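Progress report to the Akanda fund, April

Hi all, quick one from Candstead this time, as the long version with the spreadsheets went over last month. The trash and linen work is moving along! Evus logged 682 bag tasks in this period against the 788 we'd planned, and most of the gap was the 14 days we lost waiting on a replacement wrist cable (the supplier sent the wrong length, twice).

We've moved on from the tabletop drills and are doing bags on the wall hook now, which is a lot fussier. Thin plastic slides around and crumples, and both arms have to agree on where the bottom of it is.
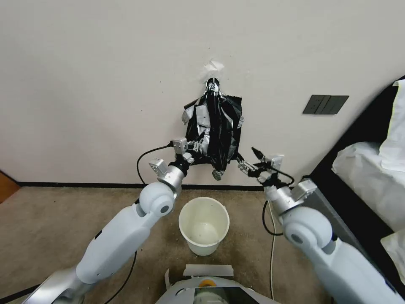 Evus with both grippers up at the bag, bucket underneath.

As for the housekeeping crew, nobody's hours have been cut, and I know you asked. What has changed is the order of the day. Two of the team used to start with trash and now start with beds, and they come by at 3 p.m. to check what Evus did and redo whatever it fumbled. They like the lighter start. They don't love the checking (it feels like babysitting, one of them told me) and I think she's got a point, so we're trying a shorter check sheet.

Nistomitz still owes us 284 training hours from the original agreement. I'd like to spend a good chunk of those on the crew instead of on me. Is that OK with you?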